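September
By Tumaini Kirui

Section 4: Setting the timing and balancing the twin carburettors

This is the section most owners turn to first, and I don't blame you! A Hurkov Iltalora with its carburettors properly in step is a lovely thing to drive. It pulls cleanly from low revs, it settles to a tickover you can barely hear from the driver's seat, and it stops smelling of petrol every time you park it. Set aside a free morning the first time. Once you have done it a couple of times you will want to do it every spring just for the pleasure of it.

The steps apply to the saloon and the two-door estate with the Mihăilă twin carburettors. If your car still has the single carburettor, go straight to Section 5.

Before you start

The valve clearances must already be right (Section 2), and the plugs should be clean and gapped. Fill up with fresh 95 octane. Petrol that has sat in the tank all winter will have you chasing a fault that isn't there.

You will need:
- a strobe timing light
- the Clanine airflow gauge, or any other gauge that fits snugly over the intakes
- a long flat screwdriver and a 7 mm spanner
- white paint or chalk for the pulley mark 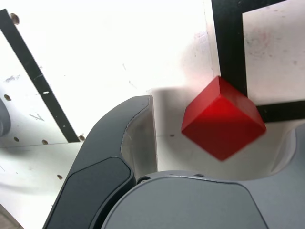
Clean the pulley before you go anywhere near it with the paint. The timing notch is a shallow one, and on most cars it is packed with years of old oil. A rag and a stiff brush will bring it up nicely. One thin line of white is plenty - a fat blob will cost you a degree or two of accuracy.

CAUTION: The fan on the Iltalora is driven straight off the engine and turns whenever the engine does. Tuck in scarves, sleeves and the leads of the timing light. Work outdoors or with the garage door fully open.

Setting the timing

1. Run the engine until the temperature needle has stopped climbing, then switch off.

2. Pull the vacuum pipe off the distributor and plug the end of it. A golf tee does the job beautifully.

3. Clip the timing light to the battery and to number one plug lead. Number one is at the radiator end.

4. Slacken the distributor clamp bolt just enough to let the body turn by hand with a bit of effort.

5. Start the engine and point the light at the pulley. Turn the distributor slowly until the white line sits at 7 degrees before top dead centre at tickover.

6. Raise the revs gently to 2000. The line should move smoothly away in the advance direction. If it jumps or sticks, the advance weights need cleaning and oiling, so see Section 3 before going further.

7. Switch off, nip up the clamp bolt, then start again and check that the line hasn't wandered. Refit the vacuum pipe.

Note: Tightening the clamp nearly always moves the distributor a touch. Don't be disheartened if you have to go round twice.
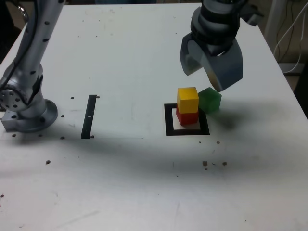

Balancing the carburettors

Now for the fun part. Leave the engine warm but switched off.

1. Take off both air filters and put the nuts somewhere safe.

2. Loosen the clamp on the spindle that joins the two throttles, so that each can move on its own.

3. Unscrew both tickover screws until they no longer touch the throttle levers, then wind each one in until it just makes contact. Give each the same small amount extra, half a turn or so.

4. Start the engine. Hold the Clanine gauge squarely over the front intake and read the scale, then do the same at the rear.

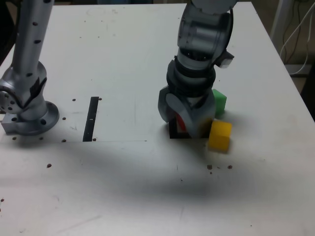 The two robot arms at the white table.

5. Adjust the tickover screws a little at a time until both readings come to 6 on the scale. Go back and forth between them, as a change to one always nudges the other.

6. Tighten the spindle clamp, taking care that both throttles are fully closed against their screws. Blip the throttle and check the readings once more.

Note: If one reading won't settle whatever you do, suspect an air leak at the manifold gasket before you blame the carburettor. The Mihăilă units are tough old things and rarely give trouble on their own account.

Setting the mixture
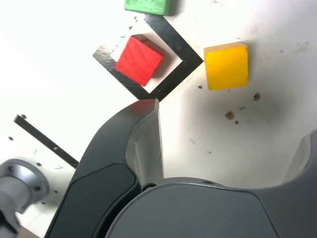
Mixture is set with the brass nut under each carburettor, and it pays to be patient here. Turn one nut by a single flat, wait for the engine to respond, and listen. Richer is down, weaker is up. If a nut feels gritty, take it right off and clean the thread, and while it is out keep it with its spring on a marked patch of the worktop. A square of black tape like the one with the red cube in it is just the thing, ragged edges and all, and a second square will stop the front and rear parts getting mixed up. Refit the nut, wind it fully up, then bring it down two full turns as a starting point.

When both are close, lift the piston of the front carburettor very slightly with the screwdriver. If the revs rise and stay up, that side is too rich. If the engine falters straight away, it is too weak. A brief rise that settles back is exactly what you are after, and it is a grand moment when you get it on both sides! Then check the balance again, refit the air filters and take the car out for a decent run, with at least one good hill in it.

If the engine spits back through the intakes on the hill, richen both sides by one flat and try again. If it feels heavy and the exhaust is sooty, weaken both by the same amount. Write the final settings in the table inside the back cover.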